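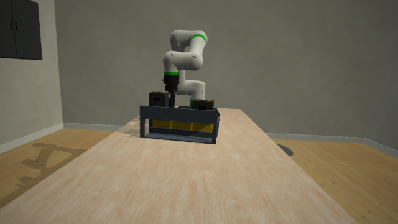

December 2023

Cold and dry all day. Up at six to finish the bread, then walked to the Colombo store for salt and a new lamp wick. Lucrezia Cirillo was at the counter and told me the Lundero road is closed again past the mill. That means the long way round for the choir on Monday.

Paid the heating bill in the afternoon. It came to $58, less than I feared. Wrote to Sarla and told her the quilt is nearly finished. I still don't like the blue border, but I won't unpick it now.
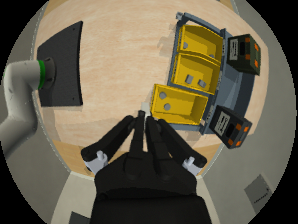 Evening

Settimio came by after supper with the scores. We went through the Advent piece twice at the piano. The altos have the hard part – that jump on the second page – and he wants it slower. I said slower will only make people run out of breath. We left it there.

He took the last of the soup home in a jar.
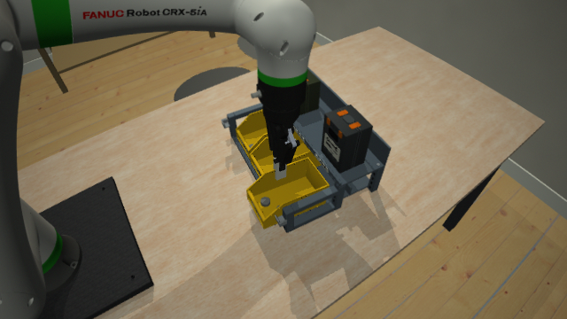

For tomorrow

Call Octavio about the chairs. Return the two library books. Find the good scissors, which were last in the sewing box and are not there now. Bed by ten if I can manage it. My knee is better than it was in September, though the stairs still bother me.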